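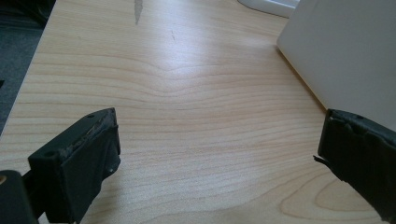 I've been working from home on the same Doster desk since January, and enough people have asked me about it that I figured I'd better write the thing up properly. Short version: I like it a lot, I'd buy it again, and I'd swear at the instructions again too.

A bit of background. My old desk was a hand-me-down from my aunt, a great dark slab of a thing with a drawer that only opened if you lifted and pulled at the same time. It was too deep for the spare room and too low for my knees, and I'd been typing with my chair at a height that made my physio wince. So I went looking for something pale, plain and narrow enough that the door would still open all the way. You'd think that'd be easy! Half of what I found had cup holders or coloured lights, and the other half cost more than my first car.

I ended up choosing between two. One was a Peeters, which my neighbour Juniper Doucet has and let me sit at for an afternoon (thanks, Juniper — and sorry about the tea). It's a lovely desk. It's also got a rounded front edge that I couldn't get used to, my wrists kept sliding off it. The Doster has a squarer edge with just the sharpness taken off, and that's what sold me in the end, along with the fact that the shop at Plosside had one on display and would knock the delivery fee off.

Delivery was fine. Two blokes, one very heavy flat box, and a long discussion about my stairs. Assembly was another story. The booklet reckons 40 minutes. It took me most of a Saturday-ish kind of day, including lunch and a sulk, and I'm pretty handy. The trouble is step 7, where you fix the crossbar to the legs. The drawing shows it from underneath but doesn't tell you it's from underneath, so I put it on backwards, did up all the bolts, turned the whole lot over and found the cable tray facing my shins. If you're building one, look at where the tray brackets are in the drawing before you tighten anything. And use your own Allen key. The one in the box is made of cheese.

Once it's together, though, it's solid. I lean on it, I rest my feet on the crossbar, I've stood on it to change a light globe (don't tell anyone), and there's hardly any wobble. There's a little side-to-side if you really shove it, less than the old one had, and pushing it up against the wall sorts that out completely.

Now the top, which is the bit I get asked about most. I went for the light finish and I was nervous about it, having read plenty of grumbling about pale desks showing every mark. Mine's had coffee, biro, nail polish remover (my own silly fault) and a casserole dish I should've put a mat under. The coffee and biro came off with a damp cloth. The nail polish remover left a dull spot the size of a five-cent piece that I can find with my finger and nobody else can see. The casserole dish did no harm at all, to my great relief. Crumbs don't show, dust barely shows, and it makes a dim little room feel bigger.

The downside of a light top is glare. When I've got the ceiling light on in the evening it bounces straight up at me, and on video calls I get lit from below like I'm telling a ghost story. A desk mat would fix most of it. I've moved a lamp to the bookshelf behind me and leave the main light off, and that does me.

Other niggles, while I'm at it. The cable tray is too shallow for a proper power board, so mine hangs out the side held on with a velcro strap. The feet have adjusters, but the thread on one of them is stiff and I needed pliers. And there's no drawer. I knew that when I bought it and I still reach for one every single day. I've since picked up a small set of Poltham drawers on castors that tuck under the left side, and they're a decent colour match, maybe a shade more yellow.

I did have to ring customer service once, when I noticed I was short 2 of the little caps that cover the bolt heads. I got a fellow called Teun Kuipers who was cheerful about the whole thing and posted me an entire bag of them. I think I counted 21, so if anybody in the street needs bolt caps in off-white, I'm your girl.

Would I recommend it? If you want a plain, sturdy desk for a smallish room and you don't need storage or a motor that takes you up and down, yes, very happily. If you're tall you might want to check the leg height first — I'm on the short side and it's spot on for me, but my brother's knees touch the crossbar. If you print a lot or spread papers everywhere, get the wider size. I've got the narrow one and with a laptop, a monitor and a notebook it's full.

Four and a half stars from me. The missing half is for step 7.

Updated 27 June 2022: they've stopped doing the free delivery at Plosside, so ask before you drive out there.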